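4 min read

How people really use the shared tables in Jumholm library

Project report, 12/3/13

I picked this topic because I'm always in the library anyway and I'm always annoyed about where to sit. My question was pretty simple: when a big table has no marked places, how do strangers decide which bit is theirs? Our module guide said to choose something we could watch without bothering anyone, and you can't get much less bothersome than sitting in a corner with a flask and a notebook.

I did 9 visits in February, all to the upstairs reading room. There are two long tables up there, one by the windows and one by the local history shelves. I wrote down where each new person sat, what they put down first and how far their things spread. By the end I had notes on 228 arrivals, which is more than I'd planned for (I was aiming for 200) and my handwriting got terrible towards the end.

The first thing I noticed was that people go for the ends. If both ends were taken they mostly went for the middle, and only after that did they fill the gaps. I'd read that this would happen, but it was still quite exciting to see it happen in front of me! The window table filled up first on every visit except one, when the sun was so low that people kept moving away from it.

Coats were the big surprise. I expected bags to be the main way of saving a place, but a coat on the next chair worked much better. People would ask about a bag - "is anyone sitting here?" - and hardly ever asked about a coat. I also did a smaller comparison at the Stasine cafe over the road, where the tables are tiny, and there the tray did the same job. Even an empty tray with a crumpled napkin on it kept people off.

I handed out a short questionnaire too, and I'd do this part differently. I used the Gelten form because it was free and ready made, but question six is really two questions squashed together and people answered whichever half they liked. I've left it out of the results. 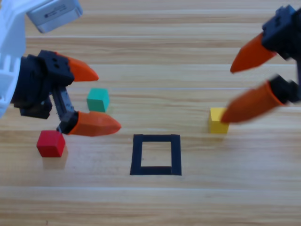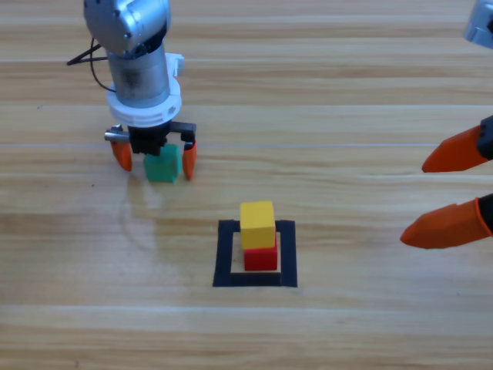
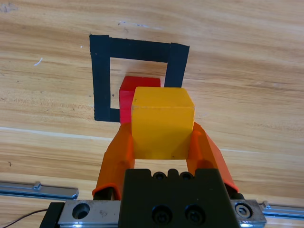 My last section is about what would happen if the library marked the places out. Horobets Hall tried it with printed mats on its study tables, and the students I spoke to there said they stopped arguing about elbows but also stopped sharing tables in groups. I think a mat is a bit much. A square of black tape on a wooden tabletop is about as plain as a boundary gets, and you can still read it straight away as a space with an inside and an outside, even when the edges of the tape have gone a bit ragged. I'd like to try that on the window table only and leave the other one alone, then do the same number of visits and compare. The librarian I asked was fine with it as long as the tape comes off cleanly, so I need to test a few sorts on my desk at home first.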